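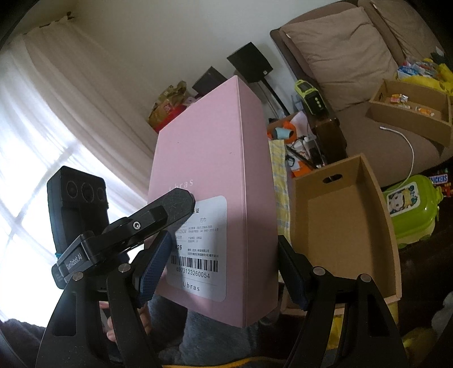
How much of the budget should go on the gripper, and how much on everything around it?

Less on the gripper than you'd think. My own split came out at one part gripper to three parts everything else, and the second time through I would push it further.

I've been putting together a parts list for a small data project since last July, working out of my apartment, and I promised Bok-nam Ki I would write down what I planned to spend and what I really spent. She is doing the same thing in Nistley with less money and more patience. So this is mostly for her, and for anyone else pricing out a hand-held setup at home.

The starting number was $3000. I picked it because it was what I had. I wrote a list with the gripper at the top, then a computer upgrade, then storage, then a line that said "misc." The misc line had $100 in it. I still have that spreadsheet and it's a little painful to open.

The things that ended up under misc, in the order I bought them: spare finger pads, a second charger, longer cables, a powered hub, two more cables because the first ones were too long, a bag of small screws, a second memory card, a better reader for the memory cards, and shipping. Shipping came in several pieces because I ordered from three places and one of them sent things as they came into stock. If I had waited a week and put everything in one order with Nudarlow I would have saved enough to cover the hub.

Spare pads are the one I'd tell anybody to buy on day one. They wear at the tips first. I ordered a single set and then waited on the replacements with nothing to do but tidy up files. Get two sets. If the shop sells the little pins and screws separately, get those too, and put them in something with a lid.

Storage was the other bad guess. I worked out the size of one recording, multiplied it by the number I meant to make, and bought a drive to fit. That leaves out the second copy. It also leaves out the recordings you throw away, which sit on the drive until you get around to looking at them. My plan was 1000 recordings. I keep everything twice now, so I needed double the space plus room for the rejects, and I had to buy the bigger drive anyway. The small one is in a drawer.

Objects to pick up cost me very little. I set aside money for a proper set of test items and never spent it. Boxes from the closet, food packages, cups, folded cloths — a normal home has plenty, in more shapes than any kit I looked at. The one thing I'd say is to write down what you used. I didn't for the first month and I can't go back and buy the same cookie tin now, because I don't remember which one it was.

The computer I got wrong in the other direction. I was ready to spend half the money on it. Then I borrowed time on a machine at Roman, the shared workshop over in Dirville, and found that I only need the heavy hardware for a few nights at a stretch. Membership is paid by the month and you can stop when you want. So I stayed with my old desktop, added memory, and moved the rest of that line down into storage and spares. It's slower to sort through footage at home but I can live with it.

A few notes on planning that don't fit anywhere else.

Put your own time in the spreadsheet, even if you don't put a price on it. I allowed no hours for setup and it ate most of my evenings for a while.

Read the return terms before you open the box. One shop gave me 5 days from delivery, and I was out of town for two of them.

Keep a line for replacement, separate from the line for spares. Spares are for parts you know will wear. Replacement is for when you drop the whole thing on a tile floor. I haven't yet — but I do carry it across the kitchen.

Don't buy a robot arm at the same time. I had one in the cart early on. I'm glad I left it there, since I had no recordings to use with it and prices on the model I liked have come down a bit. It goes in next year's budget, with its own misc line, and that one won't say $100.

Bok-nam, the spreadsheet is in your inbox. The yellow cells are the ones I changed after the fact. Ignore the second tab, I was trying to work out the sales tax and gave up.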